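Week 4 handout: Coordinate frames and scale
Instructor: Hanna Polishchuk

A position has meaning only with its frame: an origin, axis directions, and a unit. State all three before recording any value.

Survey point A at Nurkbridge lies 3,466 m east and 1,053 m north of the town datum. Moving the origin changes both numbers. The distance from A to a second point stays the same.
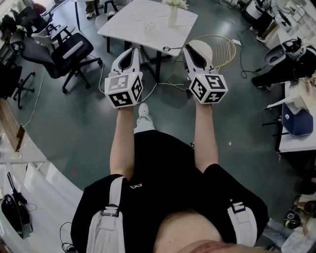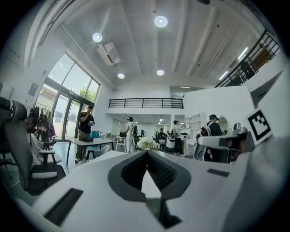 Fig. 4.1. White hand-held grippers with square black-and-white markers.

Rotation works the same way. Lengths and angles are kept; components are not. A change of unit scales every length by one factor and leaves angles alone.

Problem 3: convert the 192 m baseline to feet. Show units at each step. Due Wednesday.

Last updated: August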